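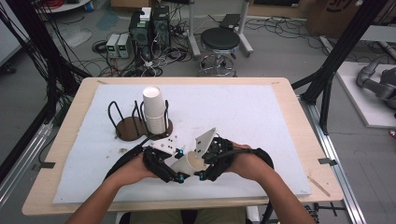 According to Noemi Ferreira, a paper cup should be judged by its seam, the first part to give way once a hot drink has been standing in it. Bart Jansen disagreed and put the rim first, as a badly rolled rim lets the whole cup lose its shape.

The paper cup is a disposable drinking vessel made from paperboard, usually lined with a thin layer of plastic or wax to keep liquid from soaking in. It is used for hot and cold drinks in cafes, offices, hospitals and schools.

Manufacture

The wall of the cup is cut from a flat sheet as a curved blank, wrapped round a tapered former and sealed along one side. A separate disc is pressed in to form the base, and the lower edge of the wall is folded over it. The top edge is then curled outwards. The rolled rim stiffens the mouth of the cup and gives a lid something to grip. Printing is normally done before the blanks are cut.

Cups for hot drinks may have a second wall or a loose card sleeve. Early cups for cold drinks were often dipped in wax, which softens when warmed.

Production at Werach

The Vanhove works at Werach began with a single forming machine and 20 staff. It supplied plain white cups to the railway buffets at Bridberg and later to the ferry port of Zarkalholm. At its largest it employed 393 people. The works stopped making waxed cups when its dipping room closed, and went over to lined board.

Disposal

Lined cups are harder to recycle than plain paper, as the lining has to be separated from the fibre in a pulper. Many local collections do not accept them. Some makers use plant-based linings, though these generally need industrial composting to break down fully.

See also: Drinking straw; Paperboard; Vending machine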